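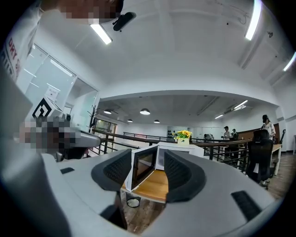

The small kitchen corner in Tunville

Welcome to the gallery page of our shared workroom on Flerarska street. My name is Ludmila Zelenák and I look after this page together with Ngọc Châu, who also chose the colors for the new shelf. English is my third language, so please write to me if some sentence is not clear. In February we put the kitchen corner in order, and many people who rent a desk here asked how it looks now and where things have gone.

The white microwave, the pot of flowers and the table
The small white microwave with the dark window in front, together with its neighbors on the light wooden table. The yellow flowers have their place on top of the other white appliance, in the little white pot, and the dark wastebasket is under the table.

Some notes about the corner

The table. It came from the old reading room on the upper floor, where it held newspapers for many years. We thought first to paint it, but Ngọc Châu was against this and I must say she was right. Light wood is friendly in a room which has tube lights and round lamps on the ceiling. Please put something under hot cups. There are already two rings on the left side and I have tried lemon, salt and toothpaste on them.

The microwave. It is a simple one and it is enough for soup, rice or a cup of milk. The old microwave was big and very loud, and its door had to be closed with the knee. For the new one we ask only that you cover your food. If something spills, wipe it while it is still soft - after the weekend it is like stone. Fish is allowed on Tuesday, when the windows at the back are open for the cleaning anyway.

The flowers. Several people wrote to ask if they may bring another pot. Yes, with pleasure, but a small one. The yellow color can be seen already from the door, and in winter I like this very much. Please do not move the pot to the window sill, it was there before and fell down each time when somebody pulled the blind.

The wastebasket. Only dry things go in it, for example napkins and paper bags. Tea bags and fruit peels belong in the bin with the lid, in the corridor next to room 806. We know that it is some steps more. The floor has a brown wood look and it shows every drop of tea, so carry the bags on a saucer.

What is still missing

We would like to have a hook for the kitchen towels and a better place for the spoons, which live at the moment in an empty jam glass. The shelf from Erach is ordered and should hang on the wall to the right of the table, high enough that the door of the microwave can open. It will carry the cups, the sugar and the box with the tea, 40 bags in each paper packet.

If you have spare cups at home, you can leave them with Ngọc Châu at the front desk before noon. Glasses we have enough. The blue bowl with the broken edge has no owner since autumn and it will go away at the end of the month, so take it soon if it is yours.

Ludmila Zelenák, for the Garba workroom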